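# Gift wrapping tips I tried, and what I think of them now

Updated June 8, 2023. Yes, in June. Birthdays happen all year and the paper is cheaper.

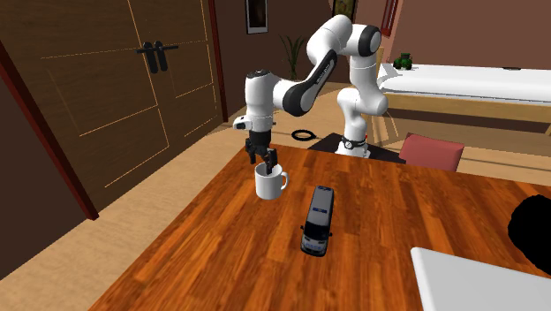 Bienvenido Agbayani wrote after the last version of this page to say that I was too hard on double-sided tape, that he has wrapped with nothing else for years, and that anyone whose seams pop open is pulling the paper too tight. He may be right about the pulling. I tried again with less tension and fewer seams popped. I still don't think it's worth three times the price of the clear stuff, and I still end up with one piece stuck to my sleeve and another stuck to the dog's bed.

So, tape first.

## Tape

Plain clear tape, the matte kind, is fine. The shiny kind shows on dark paper and yellows if you wrap early and stash things in a closet. Double-sided tape looks neat when it works and gives you no second chance when it doesn't. I use it for the last visible flap only.

Tear off six or eight short pieces before you start and hang them on the edge of a plate. People recommend the edge of the table. On my table the tape took a bit of finish with it, so now it's a plate.

The wrist dispenser with the pre-cut strips (mine was a Fuvon, 17 dollars) ran out in the middle of the second box, and the refill went in backward as easily as it went in the right way. I went back to the plate.

## The diagonal trick

You have seen the video. Someone lays a box at an angle on a piece of paper that looks too small, flips four corners up, and it all closes with one piece of tape.

It does work on flat, nearly square boxes. Shirt boxes come out fairly well. On a shoebox I needed four tries and about 29 inches of paper on each side, so I can't say I saved any. On anything tall and narrow, forget it. The videos always use the same sort of box, and I would like to see one of those people do a toaster.

If your paper really is a little short, turn the box a quarter turn first and see if it fits that way. If not, tape a strip of another paper across the gap and run a ribbon over it. It looks planned.

## Measuring without a ruler

Roll the box across the paper, one side at a time, until you are back where you began, and add two inches. Cut. For the ends, the paper should come a little more than halfway up each end of the box. More than that and you get the fat, lumpy folds that everyone blames on their tape.

The grid printed on the back of the paper is good for cutting straight and not much else. I measured the grid on one roll from Modanov and the one-inch squares were a hair over an inch. Harmless on a book, but it had drifted quite a bit by the far end of a board game.

## Balls, bats and other shapes

A basketball can't be wrapped well. I have read a dozen methods. The pleated one, where you gather the paper in little folds toward the top, takes forever and looks like a dumpling. Put the ball in a box. If you don't have a box, set it in the middle of a square of cloth, pull up the corners, and tie it.

Other things I have had to deal with:

- **Golf clubs.** Wrap only the heads. A pillowcase and a ribbon will do it. Rolling the whole club in paper uses a full roll and everyone knows what it is anyway.
- **Tennis racket.** Cut a piece of cardboard from a shipping box, big enough to cover it, and wrap the two together. You get a flat face to fold against.
- **Fishing rod.** A mailing tube, if it breaks down short enough. If it doesn't, a bow on the handle.
- **Skates.** Guards on. I skipped this once and the blades came right through.
- **A bike.** No. Hide it in the garage and wrap the helmet.

The "put it in a chip bag" idea, where you make a pouch from paper and pinch the ends in opposite directions, is better than I expected. It suits socks, gloves and small soft things. It doesn't hold anything heavy, whatever the pictures show. A can of tennis balls went straight out the bottom.

## Curling ribbon

Pull the ribbon over the scissor blade slowly. Most people yank it. Slow gives a tighter curl, fast gives a wave. The dull side of the ribbon goes against the blade.

Please be careful with children "helping" at this step. Use the back of a butter knife with them. The curl is a bit looser and you won't spend the evening looking for bandages.

I don't believe in the shredding tool. I bought one and it split the ribbon into threads that I was still picking out of the rug weeks afterward. Snip the end with scissors, then pull it apart with your fingers.

## Saving paper

My grandmother ironed hers. I tried it, low heat, plain side up, cloth on top, and it does take out the light creases. It does nothing for the sharp ones, and foil or glitter paper should stay away from an iron altogether.

What's worth saving: big pieces of heavy paper, tissue, fabric ribbon, gift bags with the handles still on. What isn't: anything thin enough to read through. I went through my own box last December and found 33 saved bows, and I had used two of them all year. The sticky backs dry out. A loop of tape fixes that, but you have to want the bow.

Recycling is another thing with a lot of confident advice around it. The scrunch test says that paper that stays balled up can be recycled and paper that springs back can't. It's a decent first guess. It isn't a rule, and your local pickup may turn down paper that passes, so look at their list. Glitter goes in the trash either way.

## Storing the rolls

Garment bag, hanging in the closet: works if you have a closet with room to spare, and I'd like to meet you. Under-bed box: good, but measure first, as the long rolls don't fit the short boxes. Rolls standing in a trash can: fine until the bottoms get chewed up, which takes about a month in my house.

To keep a roll from opening, slit a toilet paper tube down its length and snap it around. This one I have no complaint with. Rubber bands leave a dent, and the clear plastic cuffs sold for the job do what the tube does -- only the tube came with the toilet paper.

I was also sent a link to the Flalenell wrapping station, a rolling cart with a cutter bar, for 167 dollars. I haven't tried it. The cutter bar looks handy. I wrap maybe once a month and I own scissors.

## Tags

Write the tag before you tape it on. Ballpoint on glossy tags smears or skips, and a fine permanent marker doesn't. If you use initials to be clever, write down somewhere which pile is whose. I gave my brother-in-law bath salts that way. He said thank you and, as far as I know, he used them.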